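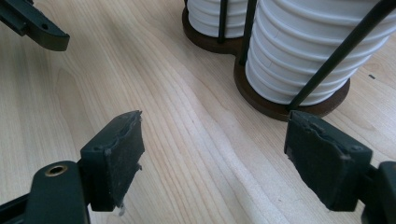 Ticket 222: Label printer drops off the network, Sollstead office
Opened by: Ilham Pattinasarany
Status: open, waiting on parts

Reported fault
Printer stops answering after 13 or so labels. Queue shows "sending" and stays there. Switching it off and on clears it for a while.

Log, April
09:40 Printed the config page. Address ends in 136, same as the one the Nasrallah router has reserved for it. No clash found.
10:05 Swapped the network cable and moved to the next wall port. Failed again partway through a batch.
10:30 Driver removed and put back from the Orneo share. No change.
11:15 Ran a batch over USB from the Mallomden laptop. All 96 labels came out, so the print side is fine — the fault is on the network card or its settings.

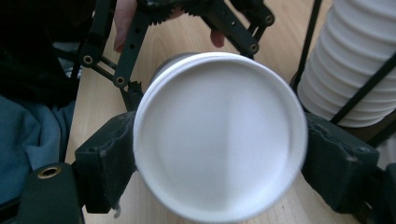
11:50 Turned off sleep mode in the printer menu and left it idle over lunch. It still answered afterwards but dropped out on the next long batch. The test labels were the small round ones, and they printed at the right size as before, so the template is not at fault.

14:20 New network card requested. Use USB until it arrives. Please don't reset the printer to factory settings — the label sizes are not backed up.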